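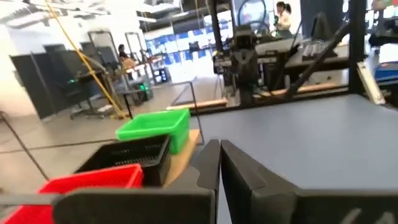

*Red, black and green baskets at the sorting table*

# About Skitstead

Skitstead sorts, counts and repacks small household goods for shops that don't have the space or the staff to do it themselves. Goods come to us in mixed cartons and go back out in sets, bagged and labeled, ready to put on a shelf. We also handle customer returns for a few online sellers.

The company was started by Musa Adeleke, who had spent years running the stockroom of a kitchenware store and was tired of opening cartons on the floor. He rented one room, bought two tables and took on the store as his first customer. We have moved twice and now work from 2517 Haruna Road, in the unit behind the tile warehouse.

## How we work

Every job gets its own table and its own baskets. We use plain plastic ones with openings in the sides, so you can see what is in them without tipping them out. The colors mean the same thing on every job:

- **Green:** checked and ready to pack
- **Black:** not checked yet
- **Red:** damaged, incomplete or in the wrong carton

Red baskets are emptied at the end of each shift and the contents are written up. Customers get that list with their delivery, along with the items themselves unless they have asked us to recycle them.

Table tops stay clear apart from the job being worked on. Tape, labels and spare bags are kept at the workbenches and go back there after use. New people spend their first shifts on sorting only and move to packing once they know the product.

## What we handle

Most of our work is kitchen tools, hooks and hangers, storage boxes, craft supplies and small toys. Our current list runs to 514 separate items. The Vindesov storage range is the largest part of it, and the Surari craft kits keep us busy from September through December.

We do not take food, medicine, glass sheets or anything that needs to be kept cold.

## Working with us

The smallest job we accept is 39 cartons. Jobs up to 130 cartons are normally finished within a week of arrival. Anything larger is booked in advance, and we will give you a date before you ship.

Send us a product list and one sample of each item, and we will send back a price per set. Deliveries are accepted at the side door from 8 a.m. to 3 p.m. Please mark each carton with your company name and the job number on your quote.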